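Can a machine put the kitchen away yet?

January 2019

The dishwasher is often given as proof that household automation was solved decades ago. It solved one step. A person still scrapes the plates, loads the racks, empties them and returns each item to its place, and those steps take most of the time. The question worth asking of any domestic robot is whether it can do the putting away.

I take the utensil holder as my test case. It is a dull task with a clear finish: every spoon and spatula upright, in a compartment, nothing knocked over. A child manages it without looking.

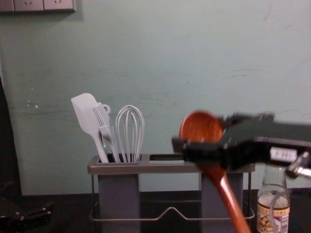
The difficulty lies in the tolerances. A long handle held near one end magnifies any error at the wrist, so a grip two degrees out becomes a miss at the far tip. The opening is narrow, and other handles may already be leaning across it. A person corrects for this by feel. Most arms sold today correct by camera, if they correct at all, and the camera's view is often blocked by the gripper at the moment it is needed.

Suppliers tend to quote a success rate. Dulberg, a small integrator in Ovville, gave me the log of a trial it ran in December: 179 placements attempted, 22 failed. That sounds respectable. Spread over a normal evening's washing up, it means somebody is called back to the kitchen most nights, and a chore that calls you back has not been taken off your hands.

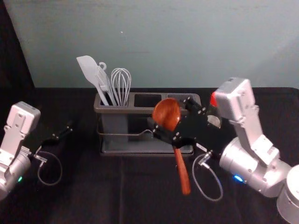 Where the money is

On the shop floor the sums differ. Julleo packs cutlery sets on 2 lines and can fix the position of every part before the arm moves. The tray is always square and the spoon always faces the same way. Failures go into a reject bin and are sorted at the end of the shift. None of this transfers to a house, where the same drawer is never in the same state twice – and where there is no reject bin.
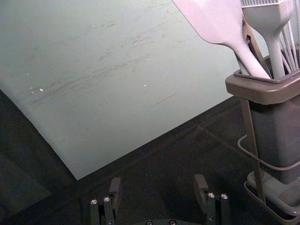
Compliance is the property I would look at first when judging a machine for home use. Rigid fingers suit rigid parts in known places. Kitchens are full of things that bend. A spatula and a basting brush in pale grey silicone, standing in one cup with a whisk beside them, make a harder problem than their size suggests: the blade gives under pressure, the bristles give more, and the wires of the whisk can catch on whatever is pushed in next. Deng, which makes fingertip pads, claims its softer grade copes with such items. I have seen it cope with the handles. I have not seen it tried on the bristles.

My view is that fixed-station chores will be practical in homes before general tidying is. An arm bolted beside the sink, with one holder in one place, is within reach of present equipment if the owner accepts slow work and the odd retry. An arm that finds the holder wherever it was last left is a different project, and I would not budget for it.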